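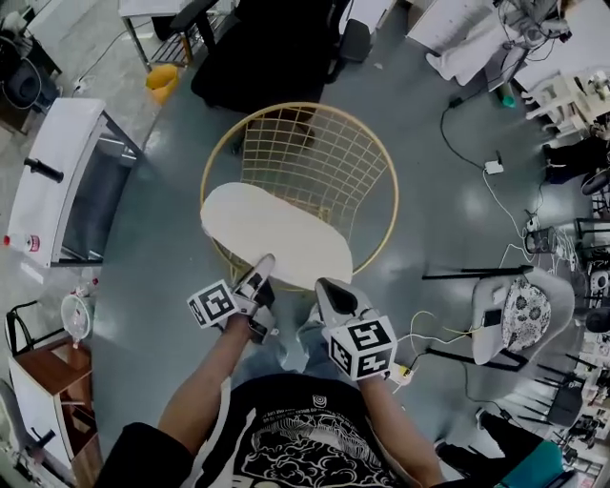 Ticket 2451: claimed tracking gain on cushion task
Opened by: Gifty Nartey
Assigned to: Kojo Quansah
Status: open

Edem's summary says the new marker filter cuts lost-pose segments on the oval cushion and wire chair task from 65 to 36. I don't buy it yet. The 65 comes from the January set, recorded at Jistthorpe with different lighting. Please rerun both filters on the same takes.

Kojo, 4 Apr 2025: Reran on the Stastari takes. Old filter 41, new filter 36. Smaller gain, still a gain.

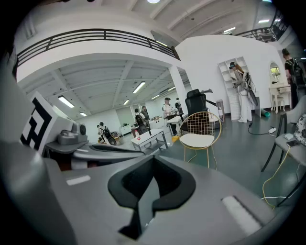

Gifty: Five segments could be noise. Did you drop any takes? Overhead lights can wash out a printed tag at a bad angle, and I'd like to know if the filter handles that or just fills the gap with a smooth guess. A smooth guess would score well and be wrong.

Kojo: Take 1103 was dropped by the script, no reason logged. Putting it back in now.

Gifty: Send me the raw poses for 1103 as well. Leave the number out of the Huvumero draft until then.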